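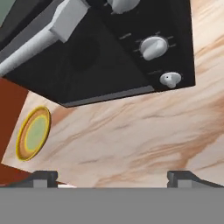 Rukby kitchen set – read me first

Rukby is a small set of simulated kitchen episodes, made for the arm I am building in the shared workshop in Orellana. The real arm, Anex, is still missing its second joint, so for the moment all the training happens in simulation. The view is from the wrist, with the gripper fingers always visible at the border.

Contents

episodes/ – 153 episodes, one folder for each
held_out/ – 28 episodes, please do not train on them
scenes/ – the kitchen layouts, with textures
tools/ – scripts for replay and for checking

Scene notes

The kitchen in the first picture has a black appliance with white knobs and a white handle, on a marble countertop. The strong veins of the marble are kept on purpose. With a plain grey worktop my first policy learned very fast and then failed in every other kitchen. The small dish with the yellow rim is a separate object and its start position changes between episodes. The knobs have different shapes, so please use the object names in scenes/ and do not select them by colour.

Known problems

The wrist view can be strongly tilted. I do not correct it, and the replay script shows it as it was recorded.
In 62 episodes the gripper opening is saved in the old unit. Run the checking script before training, it converts the values.
Contact with the handle is too stiff. I am working on it – slowly.

Changes

Thursday, September 23, 2021: new marble texture, held_out separated from the rest.

Questions and corrections to Bautista Gaete, at the workshop or in the issue list.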